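Hilo sobre reenfilado de pulseras elásticas. Notas de taller, sin orden estricto. 1/

El elástico no avisa. Pierde tensión primero junto al nudo y después en el resto del recorrido. Si al estirar la pieza se ve hilo entre dos cuentas y el hueco no se cierra al soltar, toca cambiarlo. 2/

Para cuentas de taladro ancho uso el cordón Sirko de 1 mm. El Plukard es más fino y entra mejor en piedra pequeña, pero en taladros con rebaba se corta antes. Conviene repasar el canto con escariador en las dos bocas. 3/
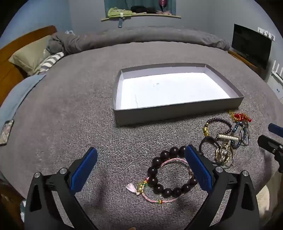 El preestirado es el paso que más se omite. Corto 22 cm de cordón, tiro de los extremos con firmeza, mantengo la tensión 15 segundos y suelto. Dos veces. Sin eso, la pulsera crece en el primer mes. En una de cuentas grandes de madera marrón oscuro, como esta, el aumento se nota enseguida porque las cuentas se separan. Las de cordón fino trenzado con dije, tipo la rosa que queda debajo, son otro caso: ahí lo que falla suele ser el remate. 4/

Nudo: cirujano, con una vuelta extra en la primera pasada. Apretar tirando de los cuatro cabos — los dos cortos y los dos que van a las cuentas — y no solo de los cortos. Gota mínima de adhesivo flexible. El cianoacrilato corriente endurece el elástico y lo parte justo al lado del nudo. 5/

Dejar curar toda la noche antes de esconder el nudo en el taladro. En septiembre, con el taller húmedo, lo dejo hasta el mediodía siguiente. 6/
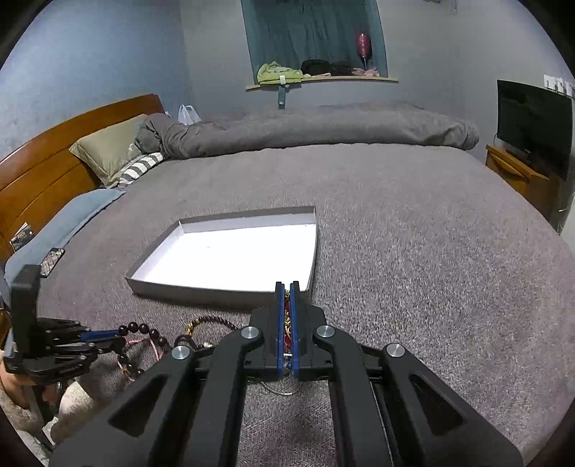 Sobre el adhesivo: el bote de Barkby trae aguja y dosifica bien, aunque se obstruye si se guarda tumbado. El de Sturnach es más espeso y se queda en superficie. Para nudo pequeño prefiero el primero. 7/

Registro propio: de 115 pulseras reenfiladas con este método, 94 siguen sin volver al taller. De las demás, la mayoría regresó por taladro con rebaba, que era fallo mío de revisión. No llevo la cuenta de las de cordón trenzado. 8/

Limpieza de la madera: paño seco. Si hay grasa, paño apenas humedecido y secado inmediato. Nada de ultrasonidos ni de alcohol, que levanta el acabado. La cera, en cantidad muy pequeña y nunca sobre el elástico. 9/

Quitárselas rodándolas sobre la mano, sin tirar de un solo punto. Guardarlas planas, fuera de ganchos. El gancho carga siempre el mismo tramo del cordón. 10/

Pendiente para otro hilo: remates en cordón encerado y nudo corredizo. 11/11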